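Kolteo two-hand gripper kit: my checklist before we say yes

I've had the Kolteo kit on trial from Drunari since Monday, and Clive Yeoman asked me for the inspection sheet with my notes left in, so here they are, rambling and all. The kit is two hand-held grippers, chargers and a carry case. Passed unless I say otherwise.

1. Pivot pins seated, no side play. OK. I wiggled every one of them (twice, because I'm like that!).

2. Finger pads fixed and clean. OK. The blue ones have good deep teeth and I couldn't peel a corner up with my thumbnail.

3. Pinch points marked. FAIL. There's plenty of room for a fingertip between those linkage arms, and I want a sticker on each side before anybody else picks one up. Darren Sowerby at Nernness says he'll send some.

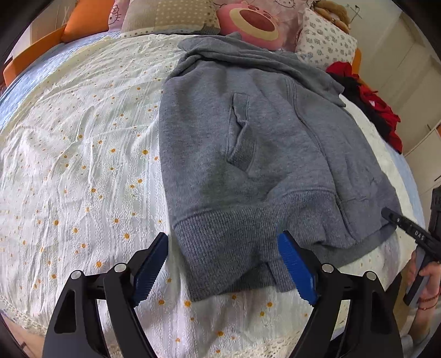
4. Handle comfort. OK for me up to 30 minutes, then my wrist starts to complain. I'd write a 5 minute break into the instructions.

5. Loose items at the wrist. COMMENT. The sheet from Haworth says no jewelry at all, which I think is a bit much for a squeeze handle, but bracelets do need to stay clear of the linkage. I've asked for clearer wording.

6. Grip on soft goods. OK. Ribbed cuffs and hems are the real test, and I love how lightly you can take hold of them. I went through 100 grabs and had 13 slips, nearly all on thin cotton.

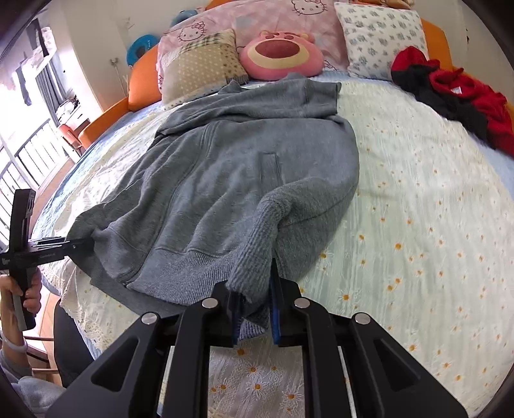 Item 6, gray jacket on the bed, one gripper on the left corner and the other at the cuff.

7. Working space. COMMENT. Two people need to agree who moves first. Say it out loud!

8. Charger and cables. Not checked yet, the second charger is still in the mail.

Recheck item 3 when the stickers come, then it's Clive's signature.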